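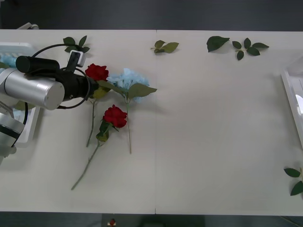
In Defense of the Flower That Was Never Alive

2019-07-09

My mother kept a vase of cloth roses on top of the piano for most of my childhood, and I spent a good part of my teens being embarrassed by them. I had picked up the idea, I don't know where, that an artificial flower was a small lie told to visitors. Real people had real flowers. We had red ones with green stems that got wiped down with a damp cloth before company came, and I used to move the vase behind the lamp when friends were expected.

I would like to take that back now, in print, because I have become a person who owns artificial flowers and I find I am not sorry.

It started in January, which in our part of the state is a month with very little to recommend it. I had gone into Flarkis, the craft shop on the corner in Arthur, for picture wire, and came home with two red roses on long stems and no picture wire. I put them in a milk bottle on the kitchen sill. Nearly everyone who came by leaned in to smell them, pulled back, and gave me a look, and then sat down and drank their coffee next to them quite happily. The roses did what I had wanted, and the window had something red in it when there was nothing red outside for miles.

The usual complaint is that a fake flower doesn't die, and that dying is what makes a flower worth having. I have heard this said very beautifully. I have mostly heard it from people who have somebody else to change the water. A cut rose in my house gets two good days, then a droop, then a week of my walking past it feeling guilty until the stems go slimy and the whole kitchen smells like a pond. I love a garden, and I will stand in a neighbor's for as long as I'm allowed. But I can't say I ever learned much about the shortness of life from scrubbing out a vase.

What I didn't expect was how much I would like the arranging. With cut flowers I am always in a hurry – the water is running, the leaves are all over the sink, and once a stem has been cut too short that is the end of it. Cloth and plastic will wait for you. You can lay everything out flat on a bare table, the longer the better and preferably a pale one so the colors show, and just look for a while. You can try a rose high and another low. You can bring in some blue, decide the blue is fighting with the red, and put it back in the tray until you're in a different mood. The bunch you made in spring can be pulled apart in fall and made over, and it has cost you nothing but an evening.

I do have my limits. I don't care for the drop of clear glue meant to be dew, and I don't think a flower should be scented with something out of a bottle. The Inalel catalog sells a spray for this, and a cousin gave me a can of it, and it is still under the sink. I also think dust is the one thing that really does make an artificial flower sad. People put them up on a high shelf because they need no care, and then they give them no care, and after a few years they are gray. That isn't the fault of the flower. A soft paintbrush, a little patience around the folds of the bloom, and they come right back.

The church hall over in Ternov has kept the same box of flowers for 40 years, and brides still borrow from it. Some of the petals have faded to the color of weak tea, and the wire pokes through a leaf here and there. I have seen them at weddings and at funerals, and I never once saw anyone look cheated.

My mother's roses went to a yard sale when the piano did. I didn't ask for them, and I wish I had. The two in the milk bottle are a brighter red than hers were, I think, and I wipe them down with a damp cloth before company comes.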